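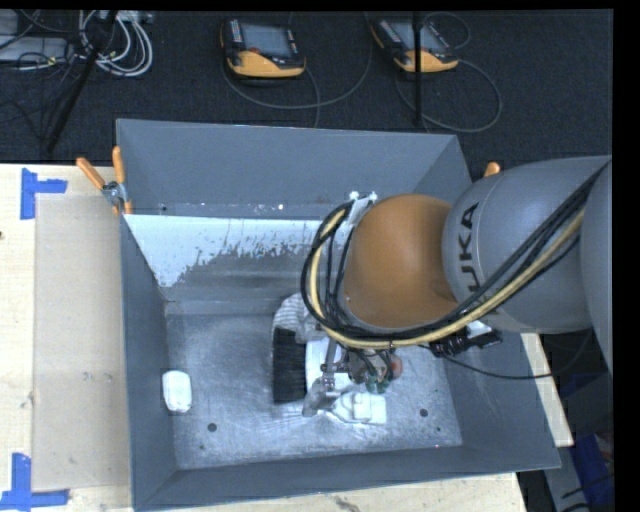
**Mitivel releases Flirosel 2, a friendlier way to plan picks from a crowded bin**

GRURNERO, August — Mitivel is very happy to share Flirosel 2, the new version of our bin-picking software, with everyone who has been waiting for it (and writing to us about it, which we love!). It brings perception, grasp planning and arm motion together in a single program, so the people who set up a picking cell can spend their afternoon on the parts and much less of it on the settings.

Household goods have always been a fine test of patience. A brush with thick bristles, a spray-style bottle lying on its side, a small white block resting against the wall of a metal bin — each one asks for a different approach, and each sits a little too close to something else. Flirosel 2 looks at the whole bin first, ranks the possible grasps, and then checks every one against the sloping walls, the neighboring items and the arm's own cables before it sends a path to the controller.

That last check is the part we are proudest of. Cable bundles bend and swing as a wrist turns, and earlier versions treated them as a stiff tube. The new Chong planner, named for our oldest test cell, models the bundle as a flexible shape and keeps it clear of the bin's rim. In our own trials, planning time fell by 70 percent compared with the first Flirosel release.

The new version also includes:

- a replay view that steps through a pick and shows why each grasp was chosen or turned down
- 5 starter templates for common bin shapes, with walls you can tilt to match your own
- a simple log that can be exported and read without our software

Flirosel 2 is a free upgrade for current customers, and new users can try it for 7 weeks. Setup guides are on the Mitivel website, and our support desk in Grurnero is glad to help with older cells.

**Press contact:** Mitivel Press Office, Grurnero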